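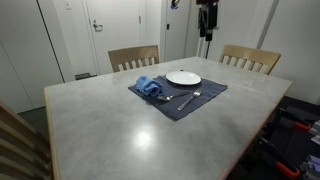 6 min read

Homow Natural Health to open second clinic and herb garden in Dunstan

August 10, 2019

Homow Natural Health, the complementary health practice founded by medical herbalist Malcolm Treloar, will open a second clinic next month in the former seed merchant's building on Renau Road, Dunstan. The new premises will offer herbal medicine, acupuncture, massage and nutritional advice, and will have a walled garden at the back where many of the plants used in the dispensary will be grown.

The clinic will have five consulting rooms, a dispensary, a teaching room with space for 16 people and a ground-floor entrance with level access from the street. It will be open six days a week, with evening appointments on two of them.

Homow's existing clinic, above the chemist's in Baltum, will stay open and its hours will not change. Patients who are already registered there can book at either address without filling in a new health questionnaire, unless their circumstances or medication have changed.

In the year to the end of July the Baltum clinic carried out 3613 appointments, and 383 people came for the first time. A growing share of them travelled from Dunstan and the villages to the north of it, a journey that involves two buses for anyone without a car.

Malcolm Treloar said: "We had people coming to us by two buses with a bad back, which is a poor way to treat a bad back. We looked at adding rooms in Baltum, but the building is as full as it can be and the stairs have always been a problem. When the Renau Road lease came up we went to see it the same afternoon. It needed a new roof over the rear store and most of the wiring replaced, and that work is now done."

A longer first appointment

First consultations at Dunstan will last 90 minutes, compared with an hour at Baltum. The extra time will be used to take a full history, including sleep, diet, work, past illness and any prescribed medicines, and to carry out a basic physical examination where this is suitable. Each new patient will be given a written summary to keep, and a copy will be sent to their GP if they agree to it.

Chanida Wongsuwan, an acupuncturist who has worked at Baltum since it opened, will lead the Dunstan clinic.

"An hour goes quickly when somebody has had a complaint for ten years," she said. "They remember the thing they wanted to say when they are putting their coat on. I asked for the longer first visit because I would like to hear that part before we start treatment and not at the end of it.

"We also ask people to bring their medicines with them in a bag, in the boxes. Some herbs should not be taken with some prescriptions, and it is much easier to check from the box than from memory."

Homow's practitioners do not advise patients to stop or reduce prescribed treatment. Anyone whose symptoms suggest a condition that needs medical investigation will be asked to see their GP before treatment begins.

The garden

The garden behind the Renau Road building measures a little under a quarter of an acre. It was used as a trial ground by the seed merchant and afterwards as a car park, and the tarmac was lifted in the spring. The brick walls on three sides have been repaired and repointed.

Planting has been planned by Howard Sedgwick, a retired nurseryman who has supplied the Baltum dispensary with dried herbs for several years. The first beds contain calendula, lemon balm, German chamomile, yarrow, marshmallow and two kinds of thyme. Elder, hawthorn and lime will go in along the north wall once the weather is cooler. There will be a separate bed for plants with a history of medicinal use that are not safe to use at home, such as foxglove and lily of the valley. This bed will be fenced and labelled.

"The soil under the tarmac was better than I expected, though there was a good deal of rubble in it and it drains badly in one corner," said Howard Sedgwick. "I have put the marshmallow there, which likes it wet. The chamomile was sown late and I would not judge it until next year. People should not come in September expecting a finished garden. The thyme looks well."

Herbs from the garden will be dried on site in a purpose-built shed. They will make up a small part of what the dispensary uses in its first year, and the remainder will continue to come from Homow's present growers and importers.

The garden will be open to the public on weekday mornings from spring, free of charge. There are benches along the south-facing wall, and the paths are wide enough for wheelchairs and pushchairs. Dogs are welcome on leads. The gate will be closed when spraying of any kind is taking place on neighbouring land.

Courses and group sessions

The teaching room will be used for short courses, beginning in October. The autumn programme is as follows.

Herbs for the winter months: four evenings on making teas, syrups and steam inhalations at home, with a session on when not to treat yourself. Led by Malcolm Treloar.

Sleep and rest: six afternoons for people who sleep badly, covering daily routine, breathing practice and gentle stretching. Led by Chanida Wongsuwan.

Eating at a slower pace: three lunchtimes looking at regular meals, digestion and appetite. Led by Shirley Bickerstaff, nutritional therapist. A simple lunch is included in the fee and dietary needs can be met with a week's notice.

Walking group: a gentle walk of up to two miles from the clinic door, every fortnight, along the river path or through Dunstan Wood. Free, with no booking needed.

Shirley Bickerstaff said: "Most of the people I see know perfectly well what a vegetable is. They eat standing up, or in the car, or at ten at night when they get in. The lunchtimes are meant to be practical. We sit down, we eat, and we talk about what a normal week looks like and which bits of it could be shifted."

Course fees can be paid in instalments. A reduced rate is available to carers, full-time students and people receiving a means-tested benefit, both for courses and for individual appointments. No paperwork beyond a recent letter is required.

Local support

Maureen Dawber, who chairs the Renau Road Traders' Association, said that shops on the street had been glad to see the building taken on.

"It had been boarded up for so long that people gave directions by it," she said. "There has been a lot of dust and a lot of vans, and we were kept informed about both. The bakery and the wool shop are both hoping for some extra trade out of it. What we did ask for was that the old painted sign on the gable should stay, and it has."

The sign, which advertises seed potatoes, has been cleaned but not repainted. Two members of staff have been recruited from Dunstan for the reception desk and dispensary, and a part-time gardener's post will be advertised in the new year.

There is no car park at the clinic. Two marked bays for blue badge holders are directly outside and the public car park behind the library is a four-minute walk away. The bus from the station stops at the top of Renau Road.

Opening and bookings

The clinic opens for appointments in September. Bookings for Dunstan are being taken now by telephone through the Baltum reception, and the online system will be extended to cover both clinics before the opening. An open afternoon will be held in the week before the first appointments, with short tours of the building and garden and a chance to meet the practitioners. There is no need to book for the open afternoon, and children are welcome if accompanied.

ENDS

Notes to editors

Homow Natural Health provides herbal medicine, acupuncture, massage therapy and nutritional advice. All its practitioners are insured and belong to a professional body for their discipline.

Malcolm Treloar and Chanida Wongsuwan are available for interview. Visits to the garden before the opening can be arranged with Howard Sedgwick through the Baltum clinic. Stout shoes are advised, as the lower path has not yet been surfaced.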